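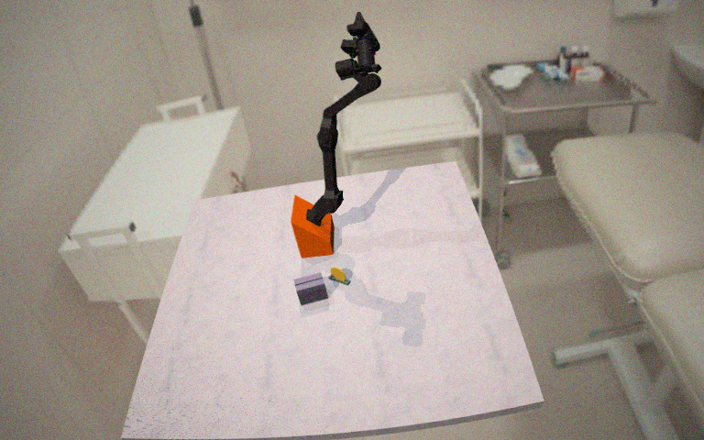
Field Force Systems: Call Reporting and Samples

Visit records for Linance missing from the regional call report

Status: Resolved, monitoring until the end of the September cycle
Priority: 3
Opened: Aug 19, 2022
Raised by: Sales Administration, Kenach, Northern Region
Product: Ravari call reporting, web and tablet versions
Assigned to: Field Systems Support

Summary of the request

The Northern Region office reports that visits made by medical representatives to doctors' surgeries and hospital clinics are not appearing in the regional call report when Linance is recorded as the first product discussed. The same visits can be seen by the representative on the tablet, with the status "Sent". Visits in which Linance was discussed second or later appear as expected.

The office first noticed the matter when the monthly coverage figures were prepared. Several territories which had met their target in every earlier cycle of the year were shown as well below it. The area managers concerned did not accept the figures, and the representatives were able to show the missing visits on their own devices.

The office asks for the following:
The missing visits to be restored to the report.
Confirmation that sample quantities have not been affected.
Confirmation that the incentive calculation will not be run on incomplete figures.

First response

The request has been received and accepted. Representatives are asked not to enter any visit a second time. A repeated entry is treated as a new visit and will deduct samples from the representative's stock again. The regional office is requested to pass this instruction to all area managers today.

Please supply the territory codes affected, the tablet version in use (Settings, then About), and whether the representatives had been working offline when the visits were entered.

Reply from the regional office

Territory codes are attached in the usual sheet. There are 18 territories on the list. All tablets have the current version. Some representatives work offline for most of the day as there is no signal inside the hospital buildings, but others do not, and both groups have missing visits. We would therefore not expect the connection to be the cause.

We would add that one area manager had already asked his team to re-enter their visits before the instruction was received. He has been told to stop. A list of the re-entered visits will follow.

Investigation

The synchronisation log was examined for all territories on the sheet. Every visit had been received by the server. No transfer had failed and no visit had been rejected. The fault therefore lay between the server and the report.

The report was run without the product filter, and the missing visits appeared. It was run again with the filter set to Linance, and they did not. When the filter was set to "Unassigned", they were found together under that heading. The total was 557 visits.

The product list was then compared with the copy held by Isaksson, which supplies the customer and product master data to Kenach. In the latest delivery from Isaksson, Linance had been moved from the general practice product group to the specialist group, and had been given a new group code. The old code was closed on the same day. Ravari had loaded the new code correctly, but the table that links first-position products to the regional report still referred to the old one. Second and third positions are read directly from the product list and were not affected.

The change of group was requested by Kenach Marketing in connection with the new targeting plan. Field Systems Support was not on the distribution list for that request.

Sample quantities

Sample stock is reduced by product code and not by group code. The product code for Linance was unchanged. A check of the stock ledger for the affected territories showed that all deductions had been made once and in the correct quantity, with the exception of the visits that had been re-entered by hand. In those cases the samples were deducted twice.

Signed sample receipts are held against the original visit in every case. The duplicate visits carry no receipt and can be identified by this.

Action taken

The link table was updated with the new group code and the regional report was rebuilt overnight. The restored visits were compared with the synchronisation log and the totals agree.

Duplicate visits in the area concerned were cancelled by Support, using the list provided by the regional office. The sample stock of three representatives was corrected. Each of them has been sent an adjusted stock statement, which must be confirmed on the tablet before the next sample order can be placed.

The incentive calculation was placed on hold at our request and has been released following the rebuild. Payroll has confirmed that no payment was made on the earlier figures.

Reply from the regional office

We confirm that the coverage figures now agree with the representatives' own records. One territory remains slightly below the figure given by the representative. Kindly advise.

Further response

The remaining difference has been traced to visits which were saved as drafts and never submitted. A draft is shown in grey in the visit list and does not carry the status "Sent". Drafts are not included in any report. The representative may submit them provided that the reporting period is still open; if it has closed, the area manager must approve each one under Late Entries.

This is normal behaviour and will not be treated as part of the present fault.

Instructions for area managers

Area managers who see an unexpected fall in coverage should run the call report with the product filter set to "Unassigned" before contacting the representative. If visits are listed there, please open a ticket with this office and quote the territory code. Representatives should not be asked to repeat, amend or delete a visit while a ticket is open.

Comments on a representative's performance which were entered in the coaching log on the basis of the earlier figures may be withdrawn by the manager who entered them. Support cannot do so on the manager's behalf.

Preventive measures

Field Systems Support has been added to the distribution list for all changes to product groups. Isaksson has agreed to give notice of any closed code before the delivery in which it takes effect. A daily check on the number of unassigned visits has been requested from the Ravari team and is awaiting a delivery date.

The ticket will remain under monitoring until the September call report has been issued and accepted by the Northern Region. Any further missing visits for Linance should be added to this ticket. Matters concerning other products should be raised separately.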